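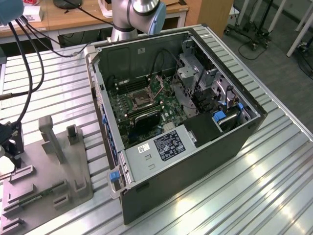 Appel à participation : opérateurs et opératrices de démontage informatique, atelier de Zarnlow

La société Ellon, spécialisée dans la remise en état de matériel de bureau, recherche des personnes volontaires pour accompagner l'introduction de bras robotisés dans son atelier de Zarnlow. L'appel s'adresse au personnel en poste comme aux candidats extérieurs justifiant d'une première expérience en maintenance ou en recyclage d'équipements électroniques.

Contexte

L'atelier a traité 1 163 unités centrales au cours du dernier exercice. Jusqu'à présent, l'ouverture des boîtiers, le retrait des barrettes de mémoire et la dépose des blocs d'alimentation étaient réalisés entièrement à la main. Le projet Drirnidura, conduit avec le bureau d'études Honkanen, prévoit de confier au robot une partie des gestes répétitifs. Le diagnostic, le tri des pièces et la décision de réemploi demeurent de la responsabilité des opérateurs.

Missions

Les participants travailleront sur des postes équipés d'un bras et d'un support de pose pour les cartes. Ils auront notamment à :
- préparer les machines et les positionner sur la table ;
- surveiller les séquences automatisées et reprendre la main en cas d'arrêt ;
- consigner les incidents et les gestes jugés inadaptés ;
- prendre part aux entretiens portant sur la charge de travail, la posture et l'autonomie au poste.

Les observations recueillies seront examinées avec les représentants du personnel avant toute modification de l'organisation. Aucune donnée individuelle de cadence ne sera transmise à l'encadrement.

Conditions

La participation représente 33 heures réparties sur le temps de travail pour les salariés. Les candidats extérieurs bénéficieront d'un contrat à durée déterminée et d'une indemnité forfaitaire de 700 euros pour la période de formation. Aucune connaissance en programmation n'est exigée. Les postes sont accessibles aux personnes en situation de handicap. Début de la période d'essai : septembre.

Candidature

Un curriculum vitae et une courte lettre sont à adresser à Mme Violeta Jara, responsable des ressources humaines, sous la référence 664. Date de publication : 2 février 2020.

Commentaires (3)

marc_d
Bonjour, les intérimaires déjà présents à l'atelier peuvent-ils postuler ?

Violeta Jara
Bonjour, oui, dans les mêmes conditions que les candidats extérieurs. Merci de préciser votre agence dans la lettre.

Grigore Lazăr
Je démonte des tours depuis longtemps et ce sont les loquets qui prennent du temps, chaque modèle a les siens. J'espère qu'on nous écoutera là-dessus. Je dépose mon dossier cette semaine.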